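Fog season is back in Jurkolent!

I woke up at 5:30 and couldn't see the streetlight across the road, and reader, I was out of bed like a kid on Christmas. Fog in April is my favorite kind of weather here. It comes up off the Flurlow before sunrise, slides over the rail yard and then just sits in the low streets until the sun gets strong enough to chew through it. We've had four mornings of it so far this month and I'm already greedy for more.

The best place to watch is the Tanguy steps, all 192 of them (yes, my knees know the number). You start out in soup at the bottom, you hear the river but don't see it, and then somewhere past the second landing your head pops out into clear air and the whole valley is a white lake with the water tower sticking up. I stood there for 30 minutes with a thermos and forgot to drink any of it.
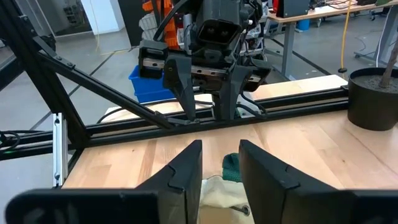 Cream cloth and a bit of dark green knit.

What surprised me was how patchy it all was. The bakery on Jinell Street was in bright sunshine while the bus stop, maybe 500 feet downhill, had headlights crawling past it. I walked back and forth between the two a couple of times just for the fun of it, and yes, I bought a roll each time. The temperature change is real too! My jacket came off at the top and went right back on at the bottom.

The ferry didn't run until almost nine, so the landing was full of people in work clothes looking at nothing and being pretty cheerful about it. One man was explaining to his daughter that a cloud had fallen down, and she wanted to know who was going to put it back.

By ten it was gone except for one long strip over the water, and the afternoon was warm enough for short sleeves. Tonight looks clear and still again, with damp ground after the rain, so I've set the alarm for five and filled the kettle. If you're up early, come find me on the steps!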